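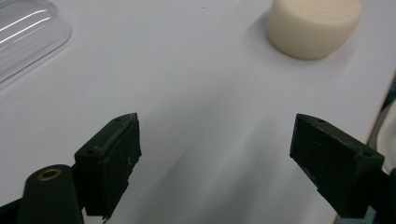
How to clean and refresh a white tabletop that has gone dull

A white table looks very nice in the shop. After one winter of tea, pencils and children's paint it looks grey, and many people think then that the surface is finished. In most cases it is only covered by a thin film of grease and old cleaning product, and this film can be removed in one afternoon. I have done it on my own kitchen table in the flat at Skoltside, on two desks, and on a long table which I bought second-hand in Gedcombe. I write here the method I use now, after some mistakes.

Before you start: what is your table made of?

This method is for laminate, melamine and hard painted surfaces which are in good condition. It is not for marble, for oiled or waxed wood, or for chalk paint. If you do not know what you have, look at the underside and at the edges. Laminate usually has a thin strip glued around the edge, and below you can see the chipboard. If the paint becomes soft when you rub it with a damp cloth, please stop and ask in a paint shop.

What you need

Two soft cotton cloths, one for washing and one for drying
A bucket with warm water, not boiling
Ordinary washing-up liquid without colour
Bicarbonate of soda
An old toothbrush with soft hairs
A plastic card, for example an expired library card
White vinegar, only for chalk marks from hard water
A white melamine sponge, optional

I do not recommend scouring powder. The scratches are very small and you will not see them the same day, but the dirt will find them.

Step 1. Take everything away and remove the dust

Do this dry, with a cloth or a soft brush. Grains of sand and crumbs work like sandpaper when you rub them with water. Do not forget the edge and the place where the two halves meet, if your table can be extended. In my Gedcombe table there was so much old flour in this gap that I had to use the vacuum cleaner.

Step 2. Wash off the grease

Put a small spoon of washing-up liquid in the bucket. Wring the cloth well, so that it does not drip, and wash from the far side towards you in straight lines. Change the water when it is cloudy. Then go over everything a second time with clean water only. The second time is the one people leave out, and the soap which stays on the surface catches the new dirt.

Dry the table with the other cloth and look at it from the side, with the light of the window coming low across. If you see grey clouds, wash once more.

Step 3. Stains

Mix bicarbonate of soda with a little water until it is like toothpaste. Put it on the stain, wait 20 minutes, and rub gently with the damp cloth. For tea and coffee this is almost always enough. For turmeric you will need more patience: repeat it, and if the table is near a sunny window leave the curtain open. The yellow becomes paler in daylight by itself.

For things that are stuck, such as glue, candle wax or dried dough, use the plastic card and hold it flat. A knife is faster and you will be sorry.

Ink from a ballpoint pen goes away with a drop of surgical spirit on a cotton bud. Try it first on a corner nobody sees, and open the window. Do not use it on painted tables.

The melamine sponge removes grey rubbing marks from plates and laptops very well. But it is a fine abrasive, so on a shiny surface it can leave a matt spot. Press lightly, and use it only on the mark.

Step 4. White rings and chalk

In Clellano, where I lived before, the water was very hard and every glass left a ring. Mix one part of vinegar with two parts of water, wipe the ring, wait one minute and rinse. Keep vinegar away from metal edges and from stone.

Step 5. The edges

Use the toothbrush with soapy water, always along the edge and never towards the joint. If the edge strip is loose, do not let water go behind it. The chipboard swells and there is no way back. Let it dry until the next morning, then fix it with contact glue and masking tape.

How often?

I wipe the table every evening with a damp cloth, and I do the complete wash every 2 months. If you use the table only for work, twice a year is enough.

Common questions from my readers

Can I polish it afterwards?
I would not. Furniture polish leaves silicone on laminate, and then the plates slide and the dust sticks.

My table has turned yellow everywhere. Will this help?
If it is from cooking or smoke, yes, partly. If it is from the sun, the colour has changed in the material itself and only paint will cover it. I will write about painting separately — it needs primer and a lot of waiting.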